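Wandetti Reopens 48 Guest Rooms With New Bedside Storage and Lighting

The Wandetti hotel in Rurnura has finished work on 48 guest rooms. Each room has a new headboard, new lighting and a nightstand with a drawer. The rooms are open for booking now.
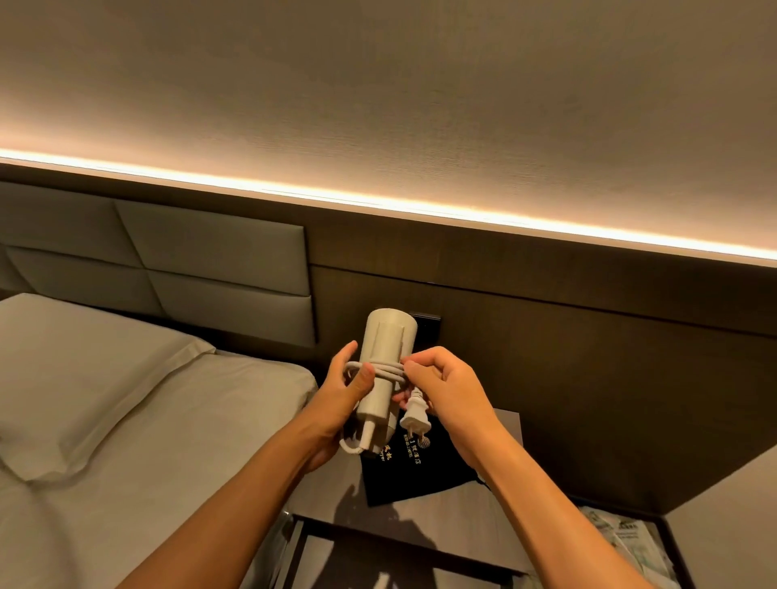 RURNURA, December 9, 2024 — The Wandetti today announced the return of 48 rooms to service after a refit of its two upper floors. The hotel has 414 beds in all, and the rest of the building stayed open while the work was done.

The rooms now have dark brown wood-grain paneling on the wall behind the bed. The headboards are padded, in gray-green, with angled seams between the panels. A strip of warm-white light runs in a recess where the wall meets the ceiling and can be left on low at night.

Furniture for the project was supplied by Pistance, which also fitted the nightstands. Bedding and soft furnishings were ordered through Baranauskienė, a family business that has worked with the hotel on earlier projects. Beds are made up in white and gray.

Most of the changes came from guest comment cards. Guests staying more than one night asked for a place to put clothes near the bed, and for small items to be kept within reach. The old rooms had an open shelf at the bedside. The new nightstands have a gray wood-grain top with metal brackets at the front corners, and a shallow drawer below that is wide enough for folded shirts or nightwear.

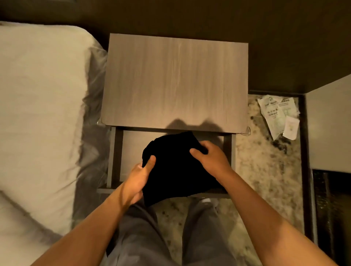
A folded black garment held over the open nightstand drawer.

Every room also comes with a handheld hair dryer. Housekeeping staff have been asked to coil the cord around the dryer before putting it away, and to check the plug and cord between stays. Guests who need a second dryer can call the front desk.

Room rates have not changed. Bookings of 4 nights or more made in December include breakfast and late checkout, subject to availability. The offer applies to the refitted rooms only and cannot be combined with group rates.

Rooms can be booked on the hotel's website or at the front desk. Travel agents should use their usual booking contact.

About the Wandetti
The Wandetti is an independent hotel in central Rurnura, open all year. It has a breakfast room, a small meeting space and parking for guests — spaces should be reserved ahead of arrival.

Press contact: Wandetti Press Office, Rurnura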